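Flondgate Riders Forum > Sprint and Drag > What to wear at a run what you brung

trundosance
First strip day at Flondgate in September. I've a 300 twin, nothing done to it. Do I need full leathers or will I get through scrutineering without?

Zata2
Full leathers, one piece or zipped together. They turned 3 of us away last year.

bukhari_k
Depends on the class. The slow street class let me run in armoured trousers and a jacket. 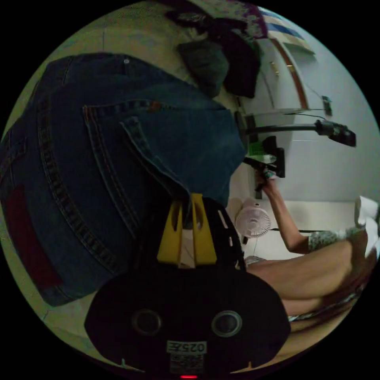

trundosance
Gloves and boots are sorted, and the helmet is in date. Trousers are where I'm stuck. All I've got is ordinary dark blue denim with the lighter stitching and a little orange tab on the back pocket, no armour anywhere. Would they pass with knee pads underneath?

Zata2
No. You'd be through plain denim in no time at 30, never mind the far end of the strip.

bukhari_k
Agree on the denim, but he doesn't need a one piece for two runs on a standard bike.

Zata2
Read the regs again. Street class changed over the winter.

Zawadi Shirima
I do sign-on. Zata2 is right, it's leathers in every class now. We have 2 loan suits, both large. Message me your size before you book.

trundosance
Medium, but I'll try one. Message sent.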